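Ketisdale Matte Furniture Paint, Orange
Item 1546
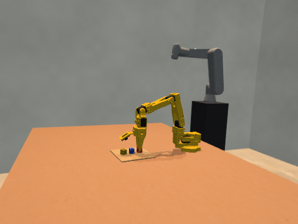
A water-based paint for tabletops, shelves and cabinet doors. It dries to a flat, even finish and can be used on bare or previously painted wood. Also sold in gray and yellow.

Sand old varnish lightly and wipe off the dust before you start. Stir well, then apply two thin coats with a foam roller. Leave four hours between coats. The surface can be handled the next day, but keep hot cups and heavy items off it for a week.

Can size: 24 fl oz
Coverage: around 50 sq ft per can, one coat
Cleanup: soap and water
Storage: keep above freezing, lid closed tight

Color can vary slightly from one batch to the next. For a large table, order all your cans together and mix them in one bucket.

Unopened cans may be returned to our Maltorholm store within 30 days. Tinted-to-order cans cannot be returned. For color matching, send a painted chip to Liis Sproģis at the paint counter.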